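Disimness Letter, 19 Mar 2022

The pens, finally

In the last letter I promised to write about pens, and then I received so many messages about pens that I had to start this text again from zero. It seems that every house and every office has the same drawer. Mine was in the kitchen, under the spoons, and when I moved to Retilholm I carried it with me almost complete, with the dry ones too. I am a little ashamed of this, but I think many readers have also paid for the transport of dry pens.

So let us speak about the sorting of writing things. I mean pens, pencils, markers and crayons together, in the way they are usually found. I will leave the brushes and the chalk for May, when I do the craft shelf.

The first step is to take everything out and lay it on a table. Please do not sort inside the drawer. I tried to do it many times and I always moved the same things from the left side to the right side. On a table you see each piece separately, and a black pen does not hide under another black pen. The table should be cleared before you begin, and a plain wooden top is very comfortable for this work, as the colors are easy to see on it.

The second step is the bins. I used to recommend jars, and in some older letters you can still find this advice. I have changed my opinion. In a jar you see only the ends, the short crayons fall to the bottom, and to reach one of them you must pour out the whole jar. An open plastic bin with low walls is better, and it is very good if every bin has its own color. Then you can say to a child "put it in the orange one" and there is no discussion about what is a marker and what is a pen. Put the bins in a row at the back of the table and keep the space in front of them for the things you sort.
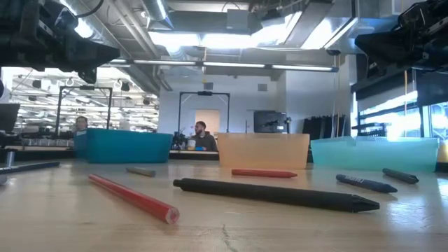 Pens, markers and a red pencil on the table, with the bins behind.
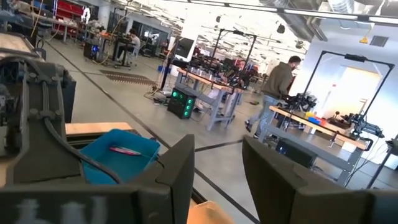
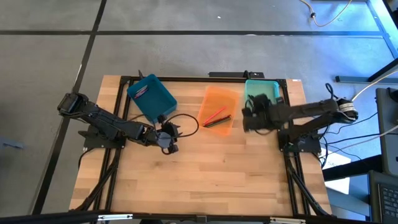
The third step is to decide what each bin means, and on this point I disagree with most of the books. They tell you to sort by type. I did this for two years at the Dustgate reading room, where I help with the supplies, and it did not stay in order longer than a few days. People do not return a thing according to its type. They return it to the place where they last saw a similar color, or simply to the nearest place.

Now at Dustgate we sort by who may use it and for what. One bin is for writing on paper, for everybody. One is for things that need attention, such as permanent markers, and this bin goes back to the high shelf after the work. The last one is for drawing, and here I am not strict at all. Pencils and crayons can live together in peace. When the bins received these meanings, the order became much more stable, and I stopped writing small notes to the other users, which I believe was also pleasant for them.

A question from several readers was how to test the pens. I take one sheet of paper and make a short line with each one, and I give every pen 4 lines before I say goodbye to it. Some ballpoints need this patience. For felt markers it is usually enough with one line, as a marker which is dry at the beginning will rarely improve. You can try to leave it standing with the cap down until the next morning. It helped me with some highlighters, but with the whiteboard ones I never had success.

Please check the caps at the same time. If a marker has no cap, look for the cap before you continue with anything else, also under the table. I keep a small envelope with lonely caps, and I admit that it has not been very useful until now.

Pencils I sharpen at the end, all in one session, over an old newspaper. If a pencil is too short to hold, I let it go. A reader wrote to me that she keeps the short ones for marking boards in the garage, and this is a good use if you have a garage.

How long does the whole work take? For a normal drawer you should plan 30 minutes. For the reading room it took us an entire afternoon, and at the end we had 792 pieces that could still write. I did not want to believe this number and I am not going to repeat the counting. We gave many of them to the Triệu after-school group, where they were received with joy, especially the thick markers.

If you also have too many, ask a school or a group near you before you bring a bag to them. They may have the same drawer as you.

Some small matters to close. The drawer labels that I showed in the winter letter can be printed again, the file was broken and it is now repaired. This letter goes to 3,568 addresses, and if you receive it twice, please answer with the word "double" and I will remove one of them. A reader asked if the bins must be transparent. No, but I like when at least one is, for the thing you search for most often.

In the next letter: cables, and how to know which of them still belong to something. If you have a method, please send it to me before the end of the month. Mine is not good.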